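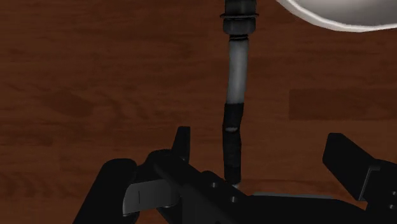
Estela Lucero would skip the main street altogether and start at the river. She has lived in Wominton for 7 years and told us that visitors who park by the station usually see the shops, have a coffee and leave before they find the path down to the water. It begins beside the old post office, and the first stretch is paved, so strollers and wheelchairs can manage it.

We took her advice for this month's day out. The path follows the river north for a mile and comes up at Durán Gardens, where the gates open at 9 a.m. through the end of October. Entry is free. The rose beds are past their best by now, but the maples along the back wall have turned and the greenhouse is heated, which helps on a gray morning. There is a small playground next to the pond with a fence around it. Dogs are allowed on a leash everywhere except the greenhouse.

For lunch, the Admont is five minutes away on foot. It serves soup, sandwiches and a hot dish that changes daily. We had the squash soup and a grilled cheese and were happy with both. Tables by the window go early, and the kitchen closes at 2:30. If you are a party of six or more, call ahead.
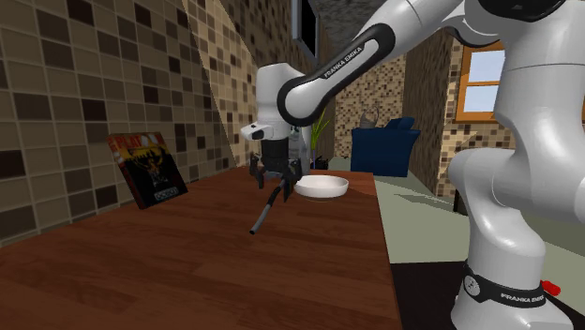

After lunch you can walk back the way you came or cross the footbridge to Prustitz Hill. The climb is steeper than it looks from the bottom. There are 186 steps, with benches at two of the landings and a handrail on the left side only. At the top you get a clear view over Wominton and the fields to the west. Anyone who wants to avoid the steps can take the number 7 bus from outside the Admont, which stops near the top and runs twice an hour until early evening.

The Prustitz Museum is up there too, in the former schoolhouse. It holds 1,159 items from the town's past, mostly tools, letters and kitchenware, and the upstairs room has a good set of maps showing how the river was moved to make way for the railroad. Delia Acuña leads a short tour at 3 p.m. and takes questions at the end. Adults pay at the door and children under 12 get in free. The museum shop has postcards and local honey but does not take cards, so bring some cash.

Parking at the station is free after noon. The lot at Durán Gardens is small and fills up fast. Restrooms are at the gardens, the Admont and the museum, and there are none along the river path. Next month we will be heading out to the Wominton winter market, and suggestions for places to eat nearby are welcome.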